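Wevdale Break Area: Snack Table and Waste Station

Gallery maintained by Florence MacLeod. Last revised in June.

The pages in this set cover the small furnishings in the Wevdale building: tables, bins, liners and the containers used for dry food. Notes are limited to setup and upkeep. Floor plans are kept separately by Harsh Ahuja.

Table, general. Light wood tabletop with a woodgrain texture, on gray carpet. The grommet hole goes toward the back so that any cord leaves on the side away from the user. Wipe with a damp cloth and dry at once. Crumbs collect in the grommet and need a narrow brush.

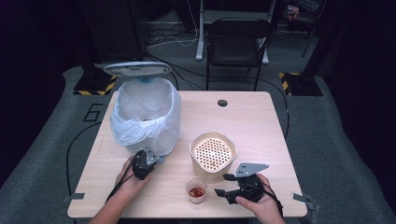
Lidded trash can with liner, perforated container and clear cup of red-brown food pieces.

Liners. White translucent bags, supplied by Poulain in cartons of 400. Fold the loose edge over the rim before use. A bag pulled too tight will slip under load, so leave slack at the bottom. One carton lasts nearly 6 months at the present rate.

Lid. Round, gray, hinged at the back. Wipe the hinge area when the liner is changed. Replacement lids come from Prura and take 3 weeks.

Perforated insert. Small bits stay on top of the holes and should be tipped into the trash before washing. Wash at 40 °C with mild soap. Let the insert drain upside down, then seat it flat in the container.

Cups. Small, clear plastic. Fill below the rim and keep away from the table edge. Cracked cups are discarded.

Next page: Shelving and Cabinets
Back to Nuluta index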